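Rutherford Evening Program
History of Shipping and Ports
Handout 8: Loading the general cargo ship
Revised 4/25/18

Reading for this session: the chapter on stowage in the course packet, plus the two Mutach cargo plans handed out last time. Bring the plans with you.

1. What counts as general cargo

Before containers, most goods that were not coal, grain, ore or oil moved as general cargo, also called break-bulk. Sacks, crates, barrels, bales and machine parts were all lifted aboard and stowed by hand. One ship might carry several hundred kinds of goods for dozens of owners, and each lot had its own marks painted on the outside.

2. The stowage plan

The plan was drawn up by the mate, often with a stevedore's help. It had to settle these points:

Order of discharge. Cargo for the last port went in first.
Weight. Heavy goods low in the hold, but not so much that the ship rolled stiffly.
Smell and damp. Tea, flour and tobacco were kept away from hides and oils.
Dunnage. Loose boards were laid under and between lots to keep them off the steel and let air through.

Our main case is the Skandwood, a steamer with 3 holds that carried sawn timber outbound and mixed goods home. On the November voyage in your packet she loaded 2,000 tons at Nukalent. Look at hold 2 on the plan and note where the 300 barrels were put. They were for the second port of call, and the timber stowed over them had to be moved on the quay and put back. The mate's letter about this is at the end of the packet.

3. Derricks and winches

Most ships of this type worked cargo with their own gear. A derrick is a long boom hinged at the foot of a mast or post. With a single swinging derrick, guys on each side pulled the boom across from hatch to quay. With two booms rigged together, one stayed fixed over the hatch and the other over the quay, and the load passed between them on two wires. This was called union purchase. It was quick, but safe loads were well below what either boom could lift alone.

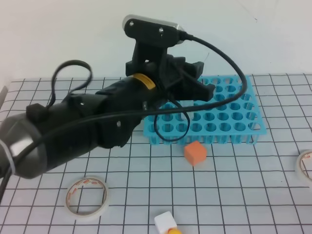
Sketching a derrick for the written exercise takes some care, and marks are often lost on it. Draw the boom at its working angle, and show where each wire is made fast. Use squared paper. A side view should keep the squares even; in a view like the one with the black and silver arm over the gridded tabletop, the squares get larger toward the front, so lengths can't be read off by counting them. State your scale beside the drawing.

4. Terms to know

Hatch coaming: the raised rim around a hatch opening.
Tween deck: a deck between the main deck and the bottom of the hold.
Broken stowage: space lost between pieces of cargo.
Tally: the written count kept as goods cross the rail.

5. Written exercise

Using the Skandwood plan, restow hold 2 so that the barrels can be landed without shifting any timber. One page of text and one sketch. Hand it in at the start of the next session.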